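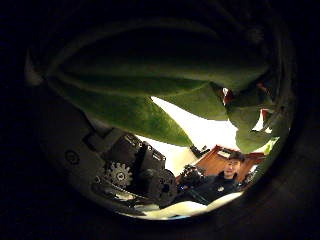 5. Lodging a fines review on the Wesham portal

Have your infringement notice handy before you log in. The portal times out after 54 minutes, which sounds generous until you meet Form 209. Under "Grounds", keep it short. If an overgrown plant hid the sign, say so and attach a close-up as plain as these drooping green leaves, one file only.

1. Enter the notice number without spaces.
2. Choose "Request review". "Elect court" sits beside it and can't be undone.
3. Upload up to 5 files.
4. Press Submit once. Twice makes two matters.

Caution: Lodging does not stop the clock on a court date. 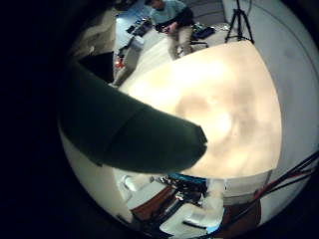 One user in Alotholm wrote to us that step 4 should be in red, having pressed Submit twice and been given two hearings in July.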